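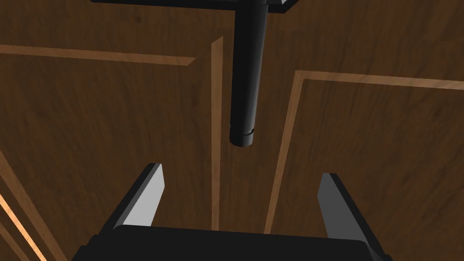 Fotini Tsolakis wants to know if she'll be bored at the open day when she has never written a line of code in her life. Good news, Fotini — you won't be! I get some version of this every year, so I've put my answers in one place.

When and where is it?
August 8, 2021, at the Plarent workshop in Mimbridge. Doors open after breakfast and we go until people stop asking me things.

Do I need a ticket?
Yes, but it's free. We have 432 places, and kids need one too. If your plans change, please give yours back (the link is in your confirmation email).

What will I get to see?
Mostly grasping. We run our simulator on a big screen, with a two-finger gripper, a wood-grained background and a black rod to practice on. I love this part! A plain smooth rod sounds like the dullest thing in the world to pick up, until you have to decide where the fingers should go and when they should close.

So is it all on a screen?
No, the simulator is the morning. After lunch Hamidreza Bagheri runs the Colmont arm on the floor, and you can stand at the rail and watch for as long as you like.

Why bother with a simulator?
It lets me be wrong 800 times before lunch and break nothing. When I started I had one real gripper and I was terrified of it.

Can I have a go?
You can! There are 2 seats with controllers. Turns are short when it's busy, so come early or hang around late. My own first try, back in April, was dreadful, and people clapped anyway.

Is it okay for small children?
The screen room is fine for any age. For the floor demo they have to be with a grown-up, and it does get loud — bring ear defenders if yours hate noise.

Can I take pictures?
Sure, everywhere except the Parsa room upstairs.

Is there parking?
A little, behind the building. The bus stops right outside and I'd take that if I were you.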